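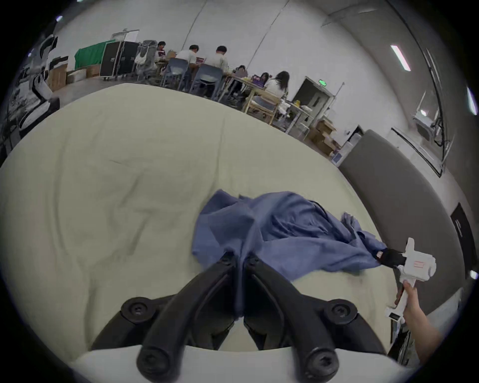 Blue cloth pulled out at one corner

Placement scores and mixed groups, in-company English
Teaching Business English > Course planning

Urs Plattner
I start a new in-company course in January at Nendico, and I need some advice on how to split the groups. The company paid for the Prerik online placement test before I was hired, so I have a score for everybody but no writing samples and nothing spoken.

HR wants two groups with the line drawn at 600. Their reasoning is that 600 is where the Prerik report changes color. One of the people I know from an earlier course has 557, and she runs phone meetings in English every week without much trouble. A man with a score well over the line could hardly answer when I called him to confirm the times. He reads very well, I'm told.

I can accept the two groups as they are and fix things later, or I can ask for time to interview everybody before we start. HR isn't keen on the second option. Has anyone moved people after a course began? How did it go?

Jozefína Zelenák
I've done it and I wouldn't do it again. Moving somebody down in week three is a problem in a company. Everyone sees it, including the person's boss. Moving up is fine, but then you have an unequal group size and HR asks why they are paying for a group of four.

Ask for the interviews. Ten minutes each is enough if you have a fixed set of questions. I ask what they do on a normal morning, who they write to in English, and what went wrong the last time they had to speak it. The third question tells me most of what I need.

Nighat Rana
I disagree about the interviews. You'll spend days on scheduling alone. People in companies cancel, and then you start the course with half of them interviewed and the other half on the test score anyway. Two systems in one course is worse than one bad system.

Take the HR line, but tell them in writing that the first 5 lessons are a trial period and anyone can change group during that time. If it's announced at the start then it isn't a demotion.

Urs Plattner
Thanks, both. The trial period could work. The groups meet at the same hour in different rooms, so a change wouldn't touch anyone's calendar. I teach one and a colleague from Mösli teaches the other.

Jozefína, do you do the interviews by phone or in person?

Jozefína Zelenák
Phone. Most of them use English on the phone or in online calls, so I want to hear them there. Nighat, I have never needed days. I send a list of open slots and people pick. The ones who don't pick get a call at 8:30 a.m. and they nearly always answer.

Nighat Rana
At a firm where you already know people, maybe. Urs knows one person there as far as I can see. I had an insurance client where the list came back almost empty, and the ones who did sign up were the strong speakers. The weak ones stayed away from it, so I learned nothing about the people I was worried about.

Princess Bañez
Coming at this from the other side, I was on the training desk at a shipping company in Gurnport before I taught. We used a cut score because it was easy to defend. If a manager complained about a group, we could show a number. An interview note from a teacher was harder to show. So if you do interviews, give HR a number from them too, even a simple scale from 1 to 6, and they will probably leave you alone.

Also ask what the lessons are for. If it's mostly email, the strong reader belongs in the top group and the woman with 557 may not.

Urs Plattner
Good point about the purpose. The contract says "communication skills", so that is no help. I wrote to HR this afternoon and asked what people have trouble with at work. I also talked the whole thing over at our staff meeting yesterday and got a different answer from every person at the table. 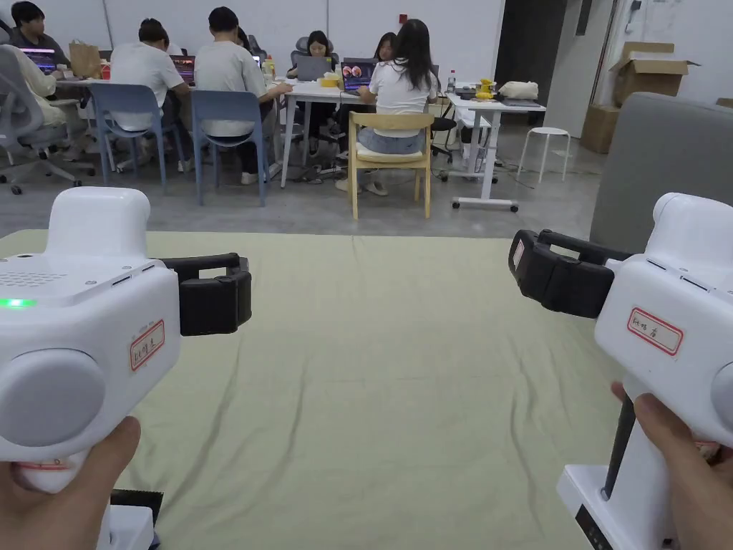

Domenica Gisler told me to forget levels completely and split by job – purchasing in one room, the service team in the other, strong and weak mixed together. Her view is that adults put up with a mixed group if every task comes out of their own work, and that they get bored in a level group where half the topics are somebody else's.

I like the idea but I've never taught a group that wide for a full term.

Jozefína Zelenák
It works with a narrow spread. With beginners and near-fluent people in one room you end up writing two lesson plans, and the strong ones turn into unpaid assistants. They are polite about it for a month and then they stop coming.

Nighat Rana
For once we agree. Splitting by job also means one group could be twice the size of the other. Check the numbers before you offer it to anyone.

Princess Bañez
I'd still offer it. Our best course was a job group, invoicing people only, and the levels were all over the place. They brought in real emails with the names taken out. The teacher gave everybody the same email to answer and marked them differently.

What I would not do is let HR pick between three plans. Send one.

Nighat Rana
Agree on sending one plan.

Urs Plattner
Update. HR answered. Purchasing writes nearly everything and the service team is on the phone all day, so Domenica's split fits better than I thought, but the service team is much the larger of the two. I've proposed this: purchasing as one group, service as the other, with a short phone call to each service person so I can see how wide the spread is. I'm leaving purchasing on the Prerik score because it is a reading test and they mostly read and write.

I kept Nighat's trial period in the proposal as well.

Jozefína Zelenák
Fine by me. Do the calls before the holidays or you won't reach anyone.

Nighat Rana
Still think you will regret the calls, but post the results when you have them. And get the trial period confirmed by email – HR people move on and the next one won't have heard of it.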